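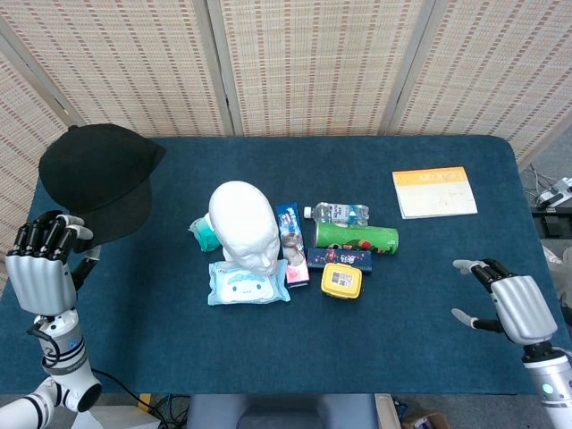 Search reviews Type and hit enter

The Utwood folding screen, two summers in
Jul 6, 2020
3 min read

I never thought I'd get excited over a room divider, but I love this thing. I bought the Utwood after sending back a Nunine that leaned like a tired fence, and the difference was clear as soon as I unfolded it.

Mine splits the bedroom from the corner where I work. It weighs next to nothing, so I move it most evenings (out of the way for yoga, back again before bed), and the hinges still swing both ways without a squeak. The weave lets a soft light through in the morning and hides a messy desk completely. My cat has tried to climb it twice. It won!

A few gripes. The feet are bare, so put felt pads under them if you have hardwood. Dust settles in the weave and a cloth just pushes it around; a soft paintbrush works much better. And it does need a bit of a zigzag to stand well, so measure your space with the folds in mind, not flat.

I paid $92 at Holloway, plus 8 for delivery, and it came well packed with one small scratch low on the back that I've never bothered to fix. The Clorkonow is prettier, I'll admit, with a darker finish and heavier hinges, but I can't carry that one by myself. If they ever make the Utwood in a taller size, I'm buying it the same day.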